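Clerkoneck apresenta o Gronance, software de planejamento de movimento para robôs de dois braços que lidam com tecido

Nova versão chega aos primeiros parceiros em maio e reúne percepção, planejamento e controle em uma única ferramenta

A Clerkoneck tem a alegria de anunciar o Gronance, um pacote de software criado para quem trabalha com robôs humanoides e precisa que eles façam uma coisa que qualquer avó faz sem pensar: pegar um pano, esticar, virar e dobrar. Foram 38 meses de desenvolvimento, muitas noites longas e uma quantidade de lençóis que preferimos deixar fora do balanço, e é com muito carinho que dividimos agora o resultado com clientes, parceiros e com todos os que acompanharam o projeto desde os primeiros testes.

Tecido é um material difícil para um robô. Uma caixa tem a mesma forma antes e depois de ser agarrada; um pano muda inteiro quando a ponta de um dedo encosta nele, faz pregas, esconde as próprias bordas e ainda recebe a sombra dos braços que tentam segurá-lo. O Gronance parte dessa dificuldade. O módulo de percepção estima onde está a borda do tecido e separa o que é vinco do que é sombra, e o planejador escolhe qual das mãos vai segurar e qual vai esperar — ou ajudar — a cada momento da tarefa. 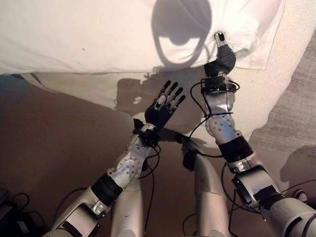 O controle de preensão também foi reescrito do zero. O ciclo do planejador roda agora em 65 milissegundos, tempo suficiente para corrigir a trajetória quando o pano escorrega ou se acumula entre os dedos, e a biblioteca inicial traz 7 rotinas prontas, entre elas esticar, alinhar bordas, dobrar ao meio e recolher. Cada rotina pode ser aberta, modificada e gravada de novo pela equipe do cliente, sem depender do nosso suporte (embora a gente goste muito de receber as ligações).

"Quando comecei neste projeto, eu achava que o problema estava nas mãos do robô, e passei meses pedindo mãos melhores", conta Nhung Kim, diretora de software da Clerkoneck. "Aos poucos fomos vendo que dava para ir bem longe com as mãos que já tínhamos, desde que o software entendesse o pano. Tenho um orgulho enorme desta equipe e da paciência com que ela refez o planejador, mais de uma vez, até ele ficar do jeito que queríamos."

O Gronance foi desenvolvido em conjunto com a Brokia, responsável pelas ferramentas de simulação, e com a Doãn, que cedeu o espaço de testes e acompanhou de perto as 500 sessões de avaliação. A simulação acompanha o pacote e permite ensaiar uma rotina no computador antes de levá-la ao robô, com visualização das trajetórias dos dois braços e registro de cada tentativa.

O acesso antecipado começa em maio para os parceiros já cadastrados. As demais empresas e laboratórios interessados podem entrar na lista de espera pelo formulário no site da Clerkoneck, na página do Gronance, onde também estão a documentação e os requisitos de instalação.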